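Chapter 5
Cases, Covers and Fit

Before you start: read the key terms, have a ruler handy. Phone and case too if you own one. Most of the chapter is bench work – not much theory untill the end.
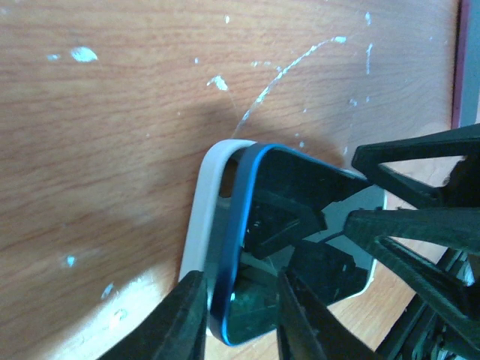
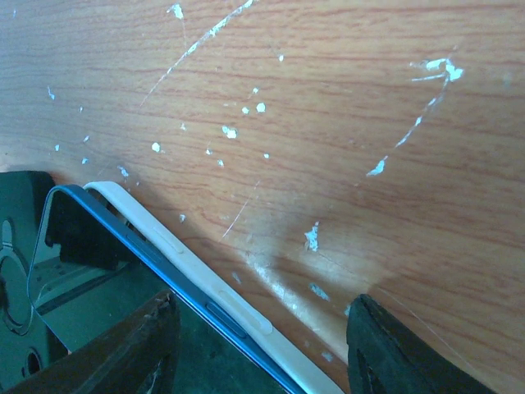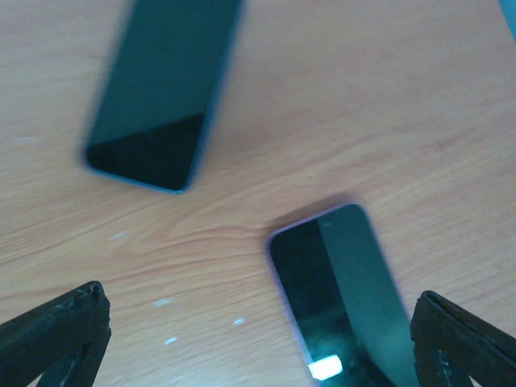
Phones on a wood-grain tabletop.

Fit is the first thing. A case either grips the frame all the way around or it doesn't, and a bad corner is where the trouble starts. Always seat one corner fully, then the long side, then press the rest home. Look at the blue phone lying partly in the white case, offset to the right, with a strip of white rim showing down the left side and along the top. Not seated. Push on it like that and you stress the rim. Lift out, line up, begin again.

Rim height next. The Kuvero and Mevden cases used in the exercises have different rims, so measure both and write it down. A raised rim keeps the glass off the table when the phone goes face down. A low one dosen't.

Then the openings. Camera, buttons, charging port. Check each before you close the last side.

Exercise 5.1 – fit and remove a case 60 times, checking the corners for whitening as you go. Record in Table 5.2. Keep the case, you need it again for the Stinder drop test.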